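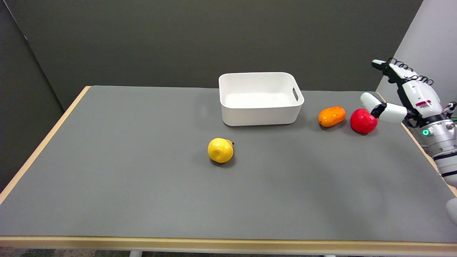 Corinne Haddix

I didn't want to like the Grodness Mellarlow, and for the first few days it gave me plenty of help with that.

The Mellarlow is a copy stand for people who want to photograph their old negatives with a digital camera instead of feeding them through a scanner. You get a heavy base, a column, a sliding arm that holds the camera pointing down, a light panel and a set of film holders. Grodness calls it a "complete home archive station." It sells for $500. For that money you could buy a decent used flatbed and have enough left over for dinner, or you could buy a secondhand enlarger, pull the head off it and bolt your camera to the column, like people have been doing for years. So my question going in was simple. What does the $500 get me that the ugly enlarger in my hallway closet doesn't?

Setup

The box is heavy. The column comes in two pieces that screw together, and I had my doubts about that joint from the moment I saw it. Any stand lives or dies by how still it holds the camera, and a joint halfway up the column is a strange place to save on shipping. The instructions say to tighten it by hand. I tightened it by hand, mounted the camera, tapped the base with a pencil and watched the live view shiver. Then I took it apart, cleaned the threads, tightened it with a rubber strap wrench, and the shiver got a lot shorter. It never went away completely. With a self-timer and an electronic shutter it doesn't matter much. With a mechanical shutter and a slow speed, it does, and I have the soft frames to show for it.

The arm is better. It slides smoothly, locks with one big knob, and stays where you leave it. I checked it against a mirror on the base (if you see the middle of your own lens in the middle of the picture, you're square) and it was close out of the box. There are small screws for correcting tilt front to back. There are none for side to side, so if yours is off in that direction you're going to be cutting up playing cards for shims. Mine needed one card.

The printed guide covers all this in a fold-out sheet with drawings and hardly any words. The mirror check isn't in it. I think that's a real failing. Somebody buying their first copy stand is going to skip the most important step, get negatives that are sharp on one edge and mush on the other, and blame the lens.

The light

Everyone's marketing talks about the light now, and Grodness is no different. The panel is rated high for color accuracy, and I have no way of testing that figure at home, so I won't repeat it. What I can do is photograph the bare panel, out of focus, and look at how even it is. The center was very good. The corners fell off, with one of them a bit greenish. For 35mm you're only using the center, so who cares. For medium format you're still mostly fine. For large format sheets, which Grodness says on the box that the kit can handle, I could see the corner drop in every file with a plain sky, and I had to fix it by shooting a blank frame and subtracting it in software. That works. It's also an extra job that I wouldn't expect to do on something sold as complete.

There's a brightness dial and no screen, and I'm glad about the no screen. The dial has no clicks, though, so if you bump it in the middle of a batch you won't know. I bumped it. I put a piece of tape over it after that, and the tape is still there.

The panel runs from a USB-C cable and there's no battery. The cable goes in at the back, exactly where the column is, and it has to bend sharply to get out. I'd give that connector a couple of years of hard use. The warranty is 2 years, and you may draw your own conclusions.

The film holders

I was ready to be rude about these, but the 35mm one is excellent. It's a curved channel that you push the strip through, and the curve flattens the film as it goes. No lid, no magnets, no fussing with each frame. I did 13 rolls on a wet Sunday, all black and white from the same box, all badly curled from being stored as loose strips in an envelope, and the holder kept every one of them flat enough that I stopped checking the corners. I also stopped swearing, and I can't say that about any flatbed I've ever owned.

It does have a habit of picking up dust at the entry. There's a strip of brush fabric meant to wipe the film on the way in. It works when it's new. By the end of that long batch it was giving back as much as it took, and I had a run of frames with the same fiber in nearly the same spot. A blast from a rubber bulb blower between rolls fixed it. Replacement strips exist, supposedly, but the store page said out of stock each time I looked in October.

The 120 holder is a step down. It uses the same idea, but the wider film bows in the middle and at close range that bow is enough to lose grain sharpness at the center unless you stop down. I stopped down. Fine for proofs, fine for the web, fine for modest prints. If you shot 6x7 because you love big prints, I'd look at a wet mount or a glass holder from somebody else.

The large format holder is a piece of plastic with a hole in it. I have no more to say about that.

Mounted slides get their own little tray, and it's slow. One slide in, press, one slide out. You can find the rhythm after a while, but anyone with a basement full of carousels should know what they're in for. It also holds thick glass mounts and thin cardboard ones at different heights, so a mixed box means refocusing every time the type changes. I sorted mine by mount first, which wrecked the order they'd been in, and then I had to put them back in order afterwards. Think about that before you start on your parents' vacations.

Against the other one

The obvious rival is the Kondunetti, and I borrowed one from the rental counter at Palumbo to see whether my complaints were fair. The Kondunetti has a one-piece column and it's plainly stiffer. Same camera, same lens, same pencil tap, and the picture settles almost at once. It costs more, though, and comes with no light and no holders. By the time you've added those you've gone a long way past the Mellarlow's price. If you already own a good light, I'd buy the Kondunetti and never think about it again. If you're starting from nothing, it's harder to argue for.

My hallway enlarger, for the record, was stiffer than both of them. It's also the size of a child and smells like fixer. Swapping between film sizes on it takes some homemade masks and a bit of temper. But the files I got off it, using the Mellarlow's own 35mm holder and light, were as good as anything from the full kit. I looked hard for a difference at full size and couldn't find one. That tells me where the value is. It's in the holder. Grodness sells the holder alone, but you have to scroll past a lot of bundles to find it.

Software

There's an app. It converts color negatives into positives, and it wants an account. I made one with an email address I use for this kind of thing, ran a few rolls of drugstore color film through it and got skin that looked like canned salmon. There's a warmth slider and a "film character" slider, and I couldn't work out what the second one did apart from add contrast. I went back to my usual conversion plug-in and got better color in less time. For black and white you don't need any of it. Invert the curve and set your ends.

The app does have tethered shooting, and that part worked with my camera without a fight. I wouldn't pay for it. I'm also wary of anything in an archive workflow that depends on a company keeping a login server running. Your raw files are safe either way as long as you save them to your own drive, so do that, and keep the app out of it.

Speed

Grodness claims you can get through a 36-exposure roll in the time it takes to make coffee. I suppose that depends on the coffee. Once everything was lined up I was doing a roll of 35mm in around 40 frames' worth of button presses, counting the ones I had to redo, and the pressing was the quick part. Cleaning, cropping, naming and dating the files took far longer than the capture, and no stand will help you there. Anyone who has put off digitizing because the scanner is slow should be ready to find out that the scanner was only one of the slow things.

Should you buy it

At full price, no, unless you shoot mostly 35mm, own no light, and want everything to show up in one box. In that case it's a decent kit with a weak joint, and the strap wrench is a few dollars at the hardware store. It goes on sale fairly often, and at the sale prices I've seen I'd be a good deal kinder.

Medium format people should try the 120 holder before committing, or buy from a store that takes returns on opened boxes. Large format people should ignore the claim on the packaging.

I'm keeping the 35mm holder and the panel. The stand is going back in its carton, and the enlarger is staying in the hallway closet.

Liked: the 35mm holder, the arm, no screen on the light
Didn't like: two-piece column, corner falloff, cable position, the app
Price as tested: $500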